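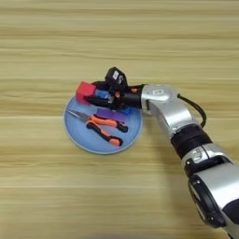 Search the Encyclopedia Enter a word or phrase Go

Plureck Encyclopedia > Household > Storage and Tableware > Catchall plate

Catchall plate

A catchall plate (also catchall dish, odds-and-ends plate, or, in the Iltudell district, pocket plate) is a shallow plate or dish used to hold small loose articles on a table, shelf, or workbench. The term describes a use. Almost any plate with a raised rim may serve, and most catchall plates in homes were first bought as tableware. Typical contents include hand tools, toy blocks, keys, coins, glue sticks, lip balm, buttons, batteries, and parts awaiting repair or return to another room.

The catchall plate is distinguished from the tray, which is generally larger and meant to be carried, and from the bowl, whose depth hides the lower layer of its contents. It is also distinguished from the valet tray, a purpose-made article of furniture for watches, wallets, and similar personal effects.

Form

Most catchall plates are round. The rim is low enough for a hand to reach in from any side, and high enough to keep a rolling article from leaving the plate when the table is bumped. Cylindrical articles such as pens and glue sticks are the most common cause of loss from a flat surface, and household manuals have long recommended a rimmed plate for them in place of a mat or board.

Plates of a single plain color are preferred by many users. Small objects show clearly against an unpatterned ground, and pale blue, gray, and cream are frequent choices for this reason. Patterned plates are more often found in entrance halls, where the plate is on view to visitors and the contents are few.

Materials include glazed ceramic, enameled metal, melamine, glass, and turned wood. Ceramic plates are heavy and stay in place but may chip under steel tools. Melamine is light and quiet and is common in playrooms. Enameled metal withstands tools well, although the enamel may crack at the edge if the plate is dropped.

Terminology

"Catchall" is used in American English for any container or place that receives miscellaneous items, including drawers, baskets, and closets. The compound "catchall plate" is narrower. "Pocket plate" is recorded in Iltudell and the surrounding towns, where the plate stood near the laundry and received whatever was turned out of pockets before washing. The Balaskas housewares catalog used "table catcher" for several seasons, but the name did not spread beyond the company's customers.

Common contents

Hand tools

Small pliers, screwdrivers, tweezers, and folding rules are often left on a catchall plate between jobs. Needle-nose pliers are a frequent example. They have long, tapering jaws suited to gripping wire and small fasteners, and the handles are usually covered with a soft material in one or two colors. A pair of pliers is often longer than the flat part of the plate, so that the handles rest on or across the rim. The handles tend to spring or drift apart and take up more room than the jaws, and for this reason tools are commonly placed on the plate last, over smaller things.

Toy blocks and game pieces

Single blocks and cubes reach the plate after the rest of the set has been put away. They are usually held there until the box is next opened. In households with several sets, loose pieces of different colors and shapes may collect on one plate and be sorted together. The stacking game Pito, which has 43 pieces, is sold with a shallow dish in the lid for this purpose — an early case of a maker supplying the catchall with the goods.

Stationery and toiletries
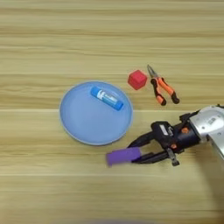 Glue sticks, erasers, pencil sharpeners, and lip balm are similar in size and are easily confused when the label is turned down. Where the plate is used by the whole household, manuals advise that adhesives be kept apart from articles applied to the skin. A capped tube may be laid flat on the plate. An uncapped one should be closed before it is put down.

Small parts

Screws, washers, hooks, and picture hangers are kept on the plate for short periods during a repair. Very small parts are better placed in a cup or lidded tin, which may itself stand on the plate.

Placement

The plate is normally set a little in from the edge of the table, with clear space on all sides. A bare wooden tabletop is a usual location. Felt or cork may be fixed to the underside of a ceramic plate to protect the finish, particularly where the plate is moved often. On a workbench the plate is placed on the side of the hand that does not hold the tool.

A plate kept within reach of young children should hold no batteries, magnets, blades, or medicines. These belong in closed storage.

Sorting and clearing

A catchall plate is a temporary resting place, and its usefulness declines as it fills. Articles that do not fit are set down beside it and soon form a second group, which is then harder to put away than the first. Most household guides recommend clearing the plate once a week; Tuesday is given in several older guides, following the Monday wash.

The usual method is to lift out the tools first, since they lie on top and cover other things. Blocks and game pieces are next gathered by set. Stationery is returned to the desk, and any article whose place is unknown is left on the plate until the following week. The empty plate is wiped and put back in the same position.

A variant taught in home economics classes in Iltudell begins by moving every article from the plate to the table, sorting there by kind, and returning only what has no other home. The class exercise used 30 articles and allowed 4 minutes.

Manufacture

Plates made expressly as catchalls are a small trade. Balaskas produced a rimmed stoneware plate in a first run of 3000, offered in blue and cream, and later a melamine version with a ridged floor intended to stop tubes and pencils from rolling. The ridges were found to collect dust and the later plates were made smooth again. Secondhand tableware remains the main source, and odd plates left over from broken sets are widely used.

See also

Junk drawer
Needle-nose pliers
Parts tray
Toy storage
Valet tray

Contact the Editors | Copyright Plureck Encyclopedia | Back to top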